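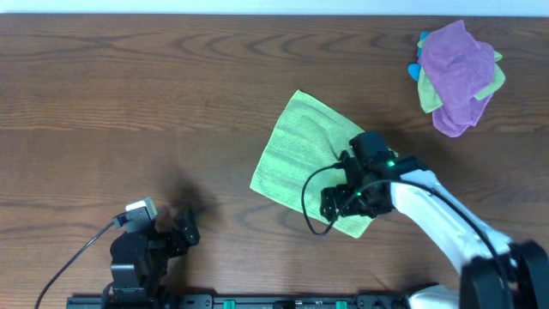

Fig. 1. Green cloth opened out at an angle, upper corner pointing to the back of the table.

Housekeeping Skills, Unit 4: Cloths (folding, stacking, looking after them)
Notes by Aparecida Lins, revised 30 Dec 2021

Hi all! These go with the practical, so bring them with you and scribble on them. I've left out the part on mops, which has moved to February with the floor unit.

We start with the humble microfiber cloth because you'll handle more of them than anything else in this job. When I worked the guest floors at the Seixas we sent up to 300 down to the laundry in a day, and I folded plenty of those myself (badly, for the first month).

Opening out

Lay the cloth on the table and spread it with flat hands, working from the middle toward the corners. If it lands as a diamond, turn it until one edge runs along the table edge nearest you. I know it feels fussy. Folding a diamond when you meant to fold a square is how you get those odd pointy parcels that slide off the shelf – I've made hundreds of them.

Have a quick look for rolled edges while you're there. Microfiber clings to itself, and a fold that's doubled under is easy to miss when you're chatting to your neighbor.
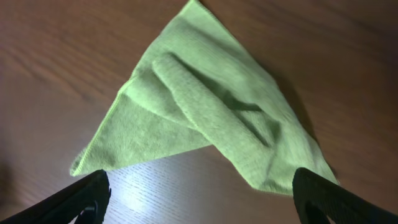

Fig. 2. Raised fold running across a cloth, with a deep crease alongside. Compare the flatter area near the top corner.

With a ridge like that one, don't press down and hope. Lift the nearest corner, let the layers drop apart, and lay it down again. Pressing just gives you a hard crease and a cloth that's thicker on one side than the other.

Folding

We use the quarter fold in this class:
1. Near edge up to far edge. Smooth it.
2. Left side over to right side. Smooth it again.
3. Turn the cloth so the folded edges face you, and put it at the left of your table.

Some of you learned thirds on placement at Wedberg, and that's fine there, but please do quarters with me so our stacks match. A little puffiness is okay. You're after roughly square, and nobody is getting out a ruler! If there's a tag, I don't mind which corner it ends up in.

Keep your unfolded pile at the upper right and leave the middle clear to work in. Lavender on top of green on top of blue, any old heap will do. It's the pile you're about to fold, so don't waste time tidying it first.

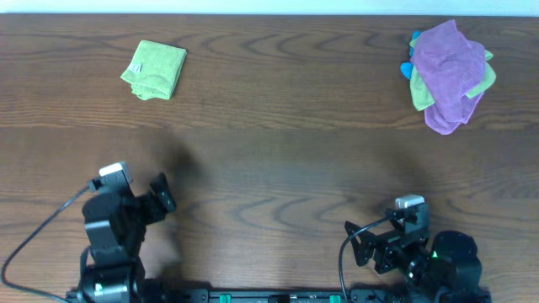

Moving a folded cloth

Take it by both ends and keep a gentle pull between your hands. Too slack and the middle sags open, too tight and the layers creep past each other and you're back to step 1. The long folded strip is the hardest shape to carry, so practice with that – pick it up, hold it level over the table, put it down in the same spot.
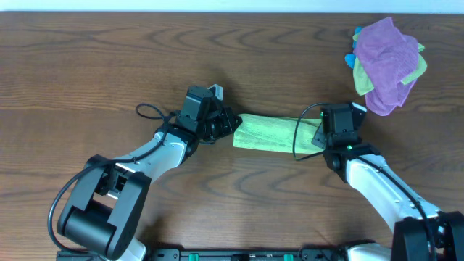
Once you can do that without the edges wandering, try it with two cloths together. Most people find the bottom one slips first. Bring your hands in a little closer and try again before you call me over.

Washing, very briefly

Warm wash, no fabric softener, and keep them away from cotton towels or you'll be picking lint all afternoon. Low heat in the dryer. Full chart is in the Laltura binder by the sink, page 18.

For next time: fold ten at home, any color, and bring me your worst one.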